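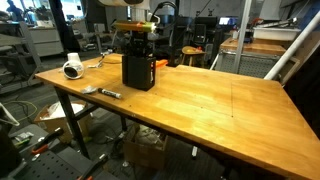
Una mesa de trabajo de madera con tablero de color miel.

Probert abre una cocina compartida para productores de Wilholm

Mayo de 2025. La empresa Probert ha abierto en Wilholm una cocina compartida para los pequeños productores de la comarca. El local ocupa la antigua lechería de la calle del Molino y se puede alquilar por medio día o por día completo. En la primera semana ya han reservado turno 10 productores, entre ellos una quesería, dos panaderías y un matrimonio que prepara conservas de membrillo y de pimiento asado.

El proyecto nace de una necesidad conocida en la zona. Muchas personas cocinan bien y tienen buen producto, pero no disponen de una cocina con registro sanitario, y sin ella no pueden vender en tiendas. Hasta ahora debían viajar a Plurasstead, donde la lista de espera es larga, sobre todo en la temporada del tomate. 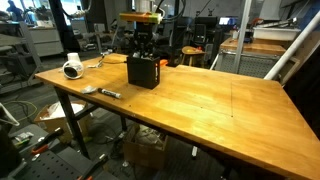 La cocina tiene 2 hornos de convección, una cámara fría y una zona separada para envasar. El alquiler incluye la limpieza final y el uso de los moldes y las ollas grandes. Los ingredientes los trae cada productor, aunque el molino Brarus ofrece harina de trigo y de centeno a precio reducido para los usuarios del local – el pedido mínimo es de 5 kilos.

También habrá cursos abiertos al público. El primero estará dedicado al pan de masa madre y el segundo a los platos de cuchara con verdura de primavera: guisantes, habas tiernas y espárragos. Las plazas son limitadas y la inscripción se hace en el mismo local, por las mañanas.
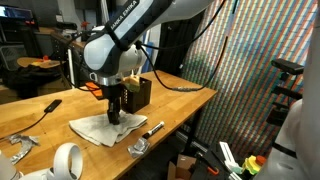
Los productos elaborados en la cocina se venderán el sábado en el mercado de Wilholm, en un puesto común junto a la fuente. Probert espera llegar a 500 tarros de conserva antes de noviembre, cuando se celebra la feria de otoño. Para esa fecha se prepara además una degustación de sopa de calabaza y queso curado, con entrada libre.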